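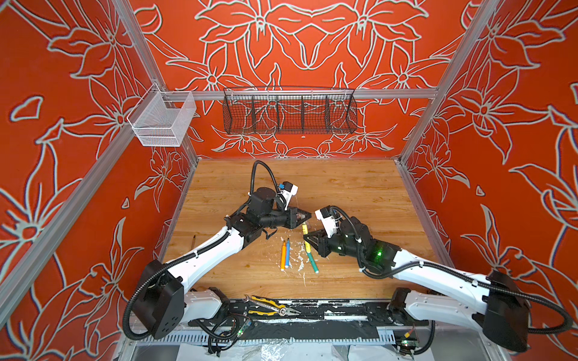
Figure 1. The work surface with four markers, the black five-compartment basket on the rail and the white basket on the left side.

### 3. Storage at the coloring table

Our project in the Hodix course is about small shared work places, and how the tools find their way back after use. We chose the coloring table because it is simple and many people know it from school.

The black wire basket hangs near the center of the back rail. We decided on one color family for each compartment, and the fifth is for pencils and sticks. The white basket has a hooked bracket and clips over the rail, so it was our choice for paper scraps.

In June we asked 33 students from the Illaten building to put the markers away after a short drawing task. Most of them used the black basket without any instruction. 10 students left at least one marker on the surface - usually the yellow one, which is hard to see on the light brown wood grain.

Two points are still open:

- The surface is scuffed and small white flecks collect near the center. We did not plan a place for a brush.
- The orange-red panels with lilies are liked by the students, but an orange marker in front of them is less easy to notice.

For the next version we want to test color labels on the compartments.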